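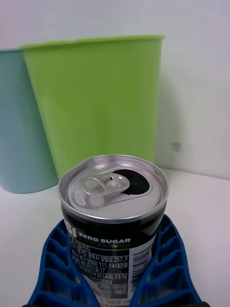

Subtitles drift out of sync on a series episode, but only in one app

Posted in Home Viewing > Streaming and Playback

Hafiz Khoo

I am watching Lellari (the eight-part drama, original audio, English subtitles) on the Jorkance service. Episodes 1 and 2 play correctly. From episode 3 onward the subtitles start in sync and then fall behind the dialogue. The delay is barely noticeable in the opening scene and is several seconds by the end credits. The same episode plays in sync in a desktop browser on the same account and the same network.

Setup: TV with the Jorkance app installed natively, wired connection, app updated in February. Output is set to match source frame rate. The dubbed track has the same problem when subtitles are switched on, so I do not think the audio track is at fault.

Tried so far: signing out and back in, reinstalling the app, changing subtitle size and colour, switching between English and English (CC). The CC track behaves the same way. The help page linked from inside the app returns a 404.

Is this a fault in the subtitle file, or is there a setting on the TV that would cause it? I would like to finish the series before the second season trailer spoils the rest of it.

skitedero_fan

Had this with a different show. Turn the TV off at the wall for a minute, then on again. Fixed mine. If it doesn't, just watch the dub, the voice cast is fine apart from the uncle.

palegrey

A power cycle will clear a fixed offset left over from a stalled buffer. It will not clear a progressive drift, and the original post describes a progressive drift. The two faults look similar for the first few minutes but have different causes.

A fixed offset means every line is late by the same amount. A progressive drift means the subtitle timings were authored against one frame rate and are being played against another. The usual pair is 24 and 23.976 frames per second. The difference is one part in a thousand, so an episode of 50 minutes ends up 3 seconds out at the credits. A 25 fps master against a 24 fps file is far worse, with lines arriving minutes away from the speech, and you would not have described that as several seconds.

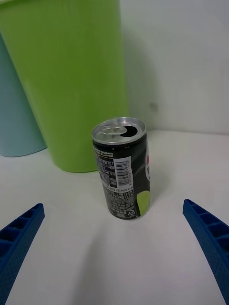

To confirm it, pick a line close to the start and a line close to the end, both spoken on a hard cut if possible. Note the delay on each. If the second figure is larger, check a line at the midpoint. A delay near half the final value means the drift is linear and the frame rate explanation holds. If the delay jumps at one particular point and then stays constant, the more likely cause is a recap or sponsor card that was removed from the video after the subtitles were timed.

Browser playback being correct does not clear the subtitle file. The browser player and the TV app can be served different encodes of the same episode with separate subtitle packages. If your app has a playback information overlay, compare the frame rate it reports on episode 2 with the one on episode 3.

On the TV side, there is one setting worth changing. Switch "match source frame rate" off, restart the app and play the last ten minutes of episode 3. If the drift goes, leave it off for this series and expect slight judder on slow pans. If it stays, nothing on your side will fix it and it needs to be reported to the service with the episode number, the subtitle language and your three measurements. Reports that only say "subtitles broken" tend to be closed with the reinstall instructions.

Hafiz Khoo

Measured as suggested. The delay at the midpoint is half of the delay at the end, so it is linear. Turning off frame rate matching made no difference on episode 3 or 4. Reported through the app with the measurements. I will watch the rest in the browser over HDMI for now.

kun_subs

Same on episode 5 here, different brand of TV. Episode 6 is fine for me. Haven't got to 7 yet.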